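# What Is a Package Made Of?

Look in any shopping bag and you will find things in bags, tubes, bottles, and rolls. Each kind of package has its own job to do.

A bag is good for dry snacks. Chips and crackers go soft when damp air gets to them, so the plastic is sealed shut at both ends. Many bags are clear, and you can see the food before you buy it.

A tube holds thick stuff like toothpaste. One end is pressed flat and the other has a cap. When you squeeze the tube, the paste has only one way out. 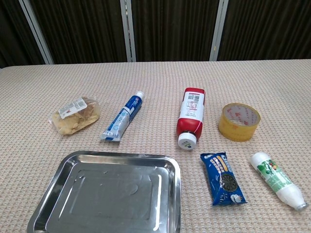

Why do so many packages have a barcode?

The black and white stripes stand for a number. A scanner at the store reads the number, and the store's computer looks up the name and the price.

Bottles are for things that pour. Most have a narrow neck, which slows the liquid down, and a screw cap. The cap has a spiral groove inside that grips the spiral on the neck.

Tape is wound around itself in a ring. One layer of clear packing tape is hard to see. Many layers together can look yellow, like honey in a jar.

## Try it at home

Find a bag, a tube, and a bottle that are nearly used up. Ask a grown-up first. Read the labels and look for the amount inside. A bottle might say 500 milliliters, and a small bag might say 30 grams. Milliliters tell you how much space a liquid fills. Grams tell you how much mass the food has.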